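4. Results: comfort, leaks and the matter of the pump

4.1 What people said they wanted

The 211 campers who completed the questionnaire at Mostthorpe, Zeltitz and Caputo had firm views on sleeping mats. Most put comfort first, which will surprise no one who has slept on a tree root. The trouble began when we asked what comfort was. For some it meant thickness, for others warmth from below, and for a stubborn group at Zeltitz it meant a mat that did not squeak when its owner turned over. A few explained that it was their partner's mat that should not squeak, and that they had no particular feelings about their own.

Thickness was the feature people could name most readily, and the one they had most often used when buying. It is printed on the packet, after all. Insulation figures are often printed there too, but hardly anyone we spoke to had relied on them, and those who had were split between people who understood the figure and people who had assumed that a higher number meant a heavier mat. We have kept both groups in the analysis. Both, after all, bought mats.

The order of preferences was much the same at the three sites, in spite of the differences in ground described in Section 3. Caputo is pitched on a stony terrace where pegs go in at whatever angle the terrace allows, and we had expected the campers there to care more about puncture resistance. They cared about it exactly as little as everyone else until they had a puncture, after which they cared about nothing else. This makes puncture resistance an awkward thing to measure with a rating scale. A respondent's score could move from one end of the scale to the other overnight, and in one case did so between the first page of the form and the second.

4.2 Leaks, reported and otherwise

Owners of inflatable mats were asked whether the mat had ever lost air in the night. The answers need some care. A mat blown up on a warm evening will feel softer by dawn simply from the cooling of the air inside it, and a good many of the leaks reported to us may be no more than physics. Lino Marino, who carried out the field interviews, took to asking a follow-up question: was the mat flat, or only disappointing? The wording was not in the approved script. It worked rather better than the wording that was, and we have used it to sort the answers into two classes.

Flat mats were nearly always traced by their owners to a particular event. Dogs featured, as did a bread knife, a badge and the corner of a folding chair. Disappointing mats had no such history. Their owners described a slow decline, usually put down to the valve, and had tended to respond by buying a thicker mat of the same design.

Repair was talked about far more than it was done. Many respondents owned a patch kit and could say with pride that it was at home. Those who had brought it with them were asked to show it, and in several cases the tube of glue had set solid. We did not ask how long the glue had been kept, as the question seemed unkind. Respondents who had successfully mended a mat were keen to discuss method, and the interviews with them run to three times the length of the others. Their advice agreed on cleaning the surface first and on leaving the patch alone for longer than feels reasonable. On the question of how to find the hole they agreed on nothing. Washing-up liquid, a still lake, the back of the hand and the upper lip all had their supporters.

4.3 Pumps

Battery pumps were common at Mostthorpe and rare at Caputo, where people mostly arrive on foot. The Fandine pump sack, which we lent out at each site, was liked by those who had read the instructions and thrown across the tent by at least one who had not. We gave no training in its use. A reviewer of our pilot study felt that this was unfair to the sack, and we accept the point, though buyers in the ordinary way of things get no training either.

People who blew up their mats by mouth were the most loyal of all to their method. They saw it as free, light and always to hand. They also knew about the damp that breath leaves inside a mat, had been told of it by friends, and had carried on. We can report that information alone does not seem to change behaviour here, a finding that fits most of what has been published on any behaviour at all.

Noise was a sore point. At Mostthorpe, which asks for quiet from late evening, the battery pumps of late arrivals were mentioned in complaints more often than music. One family had measured the pause between switching on and the first cough from the next tent. Their data were not collected to our standard and are left out, with regret.

4.4 Between trips

The last part of the questionnaire dealt with the months in which a mat is not slept on, which for most owners is nearly all of them. Makers commonly suggest that self-inflating mats be kept unrolled with the valve open. We asked whether respondents did this. The usual reply was a laugh. An unrolled mat wants a space the size of a person, and few homes have one going spare. The mats were rolled, strapped and put wherever there was room: lofts, car boots, the tops of wardrobes.

Small parts fared worse. Valve caps, patches and pump adaptors were kept apart from the mats they belonged to, and the drawer was the answer we heard most often when we asked where (Figure 3). It was always "the drawer", never "a drawer", as though every household had been issued with the same one. Respondents were confident that the part was in it. We had no means of checking, and by June, when the interviews ended, we had lost two adaptors of our own.

Figure 3. An open drawer in a light brown wooden cabinet.

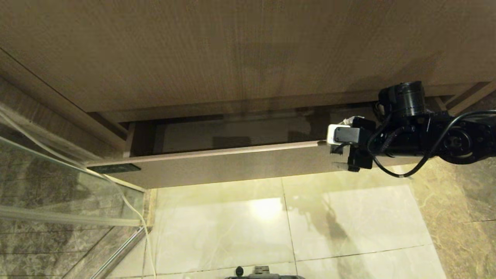
Mats kept rolled were described as slower to fill on the first night out, and their owners mostly dealt with this by going off to make tea. We return to storage in Section 5, where we ask if a shorter strap might do more good than a longer leaflet.

Contact: the Mostthorpe Sleeping Mat Study | Copyright the authors | Back to top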